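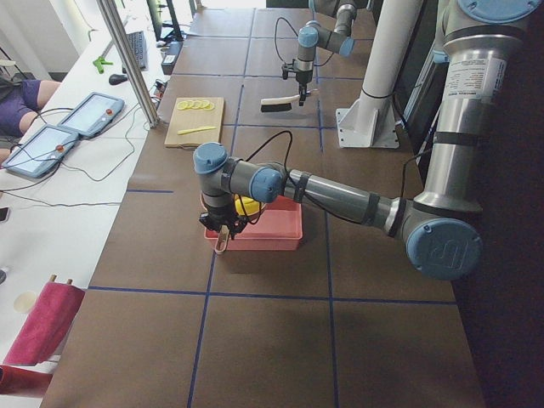

Lemon, brush and bin: both arms at work on the kitchen table set, with the blue tape grid underneath.

Two Arms, One Table: a little gallery from the software side

Hello and welcome! I've been promising a gallery page since January, and every time I sat down to make it I ended up fixing something in the planner instead, so thank you to everybody who kept asking (you know who you are, and your messages were much nicer than I deserved). It's a very small gallery, only the one picture so far, but there's a fair bit to say about what goes on behind it, so put the kettle on.

The project is called Evuretti, and it's the software that plans and coordinates the movements of two robot arms sharing one table. I look after the planning side. Kulap Petchrat does perception, meaning she's the one who works out what is on the table and where, and Bo-ram Wi wrote most of the control layer and nearly all of the tooling the rest of us lean on every day. We're a small group and we talk over each other a lot, in the friendliest possible way.

Some notes to go with the picture

The two grippers. One is holding a light wooden utensil with an open loop at its tip, right over the front rim of the pink-red bin, and the other has a brush clamped level above the table. I'm fond of this pairing. Long, thin things are harder to plan for than you might think, as the arm is suddenly a good deal longer than it was a moment ago and the planner has to be told so. Evuretti keeps a simple outline of whatever is held, grows it by 8 millimetres on every side, and treats the whole lot as part of the arm until the gripper opens again. We tried a tighter margin and Bo-ram very politely put it back.

The bin. Shallow bins are Kulap's favourite thing to grumble about. There's a yellow rounded object in there, partly hidden beneath the wrist, and that is her whole problem in one glance: the closer the arm gets, the less of the thing you can see. Her answer is to hold on to the last good estimate of where an object was and let the confidence fade slowly instead of dropping it the moment something gets in the way. It took her most of a winter and I think it's lovely work.

The cutting board. Five thin lemon slices in an overlapping row at the far end, and the small yellow plastic knife lying across the middle. Overlapping slices used to come back from the perception code as one long yellow caterpillar (Kulap kept a printout of the caterpillar on her door for ages). The newer version splits them along their edges, and on our saved lemon set it gets the number right far more often than it used to. Yellow knife near yellow lemon is still a bit of an adventure, and we keep that colour combination in the tests on purpose.

The tape. People ask about the blue lines more than anything else! They run along and across the brown surface in big squares, and we use them as a plain check on calibration. Bo-ram's tool, which she named Puver for reasons she won't share, finds the line crossings from the fixed camera and compares them with where each arm believes they are. If the two disagree, Puver tells you which arm to look at first, and it's generally right. Before that we'd lose half a morning to arguing.

The pendants. Two gray ones on the white side table, one just behind the other, each with its red emergency stop at the upper edge. All the clever code in the world sits behind those two buttons, and our software is written to expect them. Press one and Evuretti keeps its plan in memory, marks it as stale, and works everything out afresh from wherever the arms have stopped. It will never simply carry on from where it was. That rule is one line in the settings file with a very long comment above it, and I wrote the comment, so you can imagine.

A bit about sharing the space

The big question for two arms is who goes first. Our first go at it was a simple lock on the middle of the table, so one arm waited while the other worked, and it was safe and terribly slow. Now the planner books space in short slices of time, looks 30 slices ahead, and gives up on a route after 500 milliseconds to try another. We have 130 recorded layouts that every change has to get through before it's merged, and the lemon board has caught more of my mistakes than all the others I could name.

If you'd like to try it on a set-up of your own, the Sastance pages have the install notes and a small simulated table that will run on an ordinary laptop. Kulap is rewriting the camera chapter at the moment, so please be patient with the older version. Bo-ram looks after questions about Puver, and anything to do with planning, timing or overly long comments should come to me. I'll add more pictures as I get to them.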